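Filed under: Kitchen > Cleaning & Care
Posted in April by the Grerkine kitchen desk

Counters, tables, anything pale and smooth. Got a lot of mail on this after the last page so putting it all in one place. Quick notes, no particular order.

Light tops first. Laminate, painted wood, solid surface, the white enamel tables people keep finding at the Bernmont flea market. They all gray out over time and it's mostly soap. Too much soap, not enough rinse. Film builds up, film grabs dust, you add more soap. Stop the soap for a week. Plain warm water, wrung-out cloth, then a dry one straight after.

If that doesn't shift it – 4 cups warm water, one spoon of baking soda, stir till clear. Wipe on, leave it while you do the dishes, wipe off. Rinse twice. Soda dries to a powder if you're lazy about the rinse and then you'll think you made it worse.
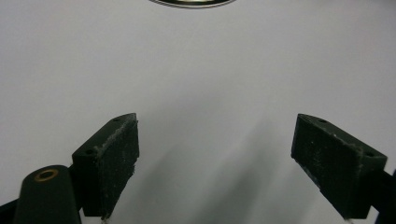

Pale top, dark oval with a silvery rim at the far side.

Look at it from low down, with the light off to one side. Straight overhead everything seems clean. Get your eye near table height and you'll see the streaks. I do mine at 7 in the morning when the sun comes in flat over the sink.

Rings from cups. Tea and coffee come off with the soda paste, thicker this time, almost like toothpaste. Fingertip, small circles, don't lean on it. Actual toothpaste works too but only the plain white kind, the gel does nothing and the whitening ones can dull a gloss finish. Turmeric – dab of dish soap, then sunlight if you can move the thing near a window. Yellow fades over a few days. Red wine, cold water right away, hot later.

Black scuffs from pan bottoms. Not really a stain, it's metal left behind. Melamine sponge, damp, very light. Go too hard and you get a matte patch that you'll see forever. Test underneath or in a back corner first, I didnt and there's a patch by my stove the size of a saucer.

Sticky label goo: cooking oil on a paper towel, wait, scrape with an old plastic card. Then dish soap to get rid of the oil, then rinse. Never a knife.

Real stone is a different animal. No vinegar, no lemon, no matter what the internet tells you. Marble etches and the mark won't wipe out. Sealed granite is tougher but still just use water and a drop of mild soap. For the unsealed stuff ask whoever installed it.

Cloths. This is where most people go wrong imo. One cloth for crumbs, one for wet, one for drying. Wash them at 200 degrees if your machine has a sanitize cycle, otherwise hottest it'll go and no fabric softener. Softener coats the fibers and then they just push water around. I bought a pack of 22 from Tudanard and still have 19 in good shape, the others went to the garage for bike duty.

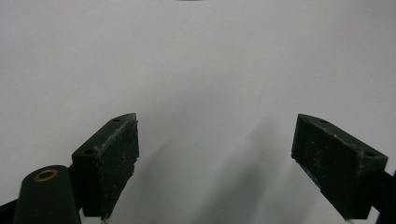 Szűcs wrote in that the drying cloth made more difference than anything else on the list, and that switching from terry to a flat waffle weave stopped the lint on a glossy white table. Also said to fold it in quarters and flip to a fresh side as you go.

Agreed on the waffle weave. Glass cloths are fine too, the linen ones, once they've been washed enough to go soft.

Hot pans. Trivet, always, even for the minute it takes to find a spoon. Laminate can blister and theres no fixing a blister, only covering it. Cork is good, folded towel is ok if it's dry. A damp towel lets heat straight through.

Once a week, I do Friday: everything off the top, wipe the wall behind too, wipe the bottoms of the jars and the toaster before they go back. Toaster crumbs are half the problem. Seams get an old toothbrush and the soda water.

Next up – oven doors, and the gap between the glass where the drips get in.

Questions or corrections: use the contact form | © Grerkine Household Notes, all rights reserved | Back to top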